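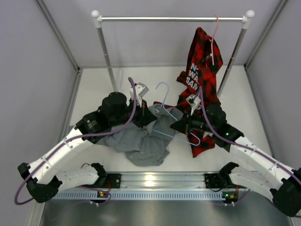
Okay friends, a long one today, so get a coffee. A bunch of you asked about our week at Wollarel after I mentioned it in passing, and I keep typing the same reply over and over, so I'm putting everything in one thread.

Wollarel is a small ski hill with one chairlift, one T-bar and a carpet for the beginners. The vertical is 288 meters, and I can hear some of you scoffing already, but we skied it for five days and I would go back tomorrow if they'd let me (they won't, it's July 11, 2025 and the sheep are on it).

Getting there: we drove up from Grusov, 90 minutes on a good road until the last stretch, which is narrow and climbs in switchbacks through the woods. Put your chains on at the gas station at the bottom. There's a pullout halfway up but it was full both times I needed it, and I ended up doing mine in somebody's driveway. Lovely people, they brought me a flashlight.

We stayed in Baek, the village just below the lifts. It has a bakery, a little grocery store, two places to eat and a church with a very loud bell. The free shuttle goes up to the chairlift every half hour in the morning and then gets vague after lunch. We mostly walked down at the end of the day, boots over the shoulder, and it's a pretty walk as long as you bring real shoes.

Now the skiing. The chair takes you up to a wide shoulder and from there you've got a long easy blue that wanders all the way around the back — my favorite, I must have done it every single morning — or a couple of reds that drop straight under the lift. The left-hand one gets sun early and is nice and soft by eleven. The other one stays hard in the shade until well after lunch, so have your edges done before you try it.

There's one black, called Grultis, and it's short and mean. I went down it once, slowly, with a good deal of talking to myself. My sister did it four times in a row and then wanted to discuss it over dinner.

For beginners I can't say enough nice things. My nephew had never been on skis and he had his lessons with Thongchai Jitpraphai, who is the most patient man I have ever watched stand in the cold. By day three the kid was riding the T-bar by himself and refusing to wait for me. Group lessons are mornings only and they fill up, so book before you come, and ask for Thongchai if your little one is on the nervous side!

Food on the mountain is one hut at the top of the chair. Get the barley soup and the plum cake. The line is terrible from noon to one, so we ate at half past eleven like retired people and always got the bench by the stove. They take cards but the machine was down for a whole day, so keep a little cash in your jacket.

Snow: the village sits at just over 1,000 meters, so the bottom of the hill can get thin and slushy when it's mild. We had one gray, drippy day like that. Up on the shoulder it was fine, and we simply rode the chair down at the end, which I thought I'd be embarrassed about and wasn't at all, because half the hill was doing the same thing.

Rentals are in the building next to the ticket window. Go the evening before if you can. I was given boots a size too big the first time and they swapped them with no fuss, but that was a good half hour of the morning gone and my toes had opinions about it.

Somebody asked about cross-country. Yes, there's a loop that starts behind the church in Baek and follows the river. I did it on our last afternoon, very slowly, and met one dog and its owner. No ticket needed, just a donation box at the start.

Booking for next winter opens in October and the apartments with a kitchen go first. We're taking the same one again, top floor, with the slanted ceiling I hit my head on. If you want the name of the landlady, send me a message and I'll dig it out for you.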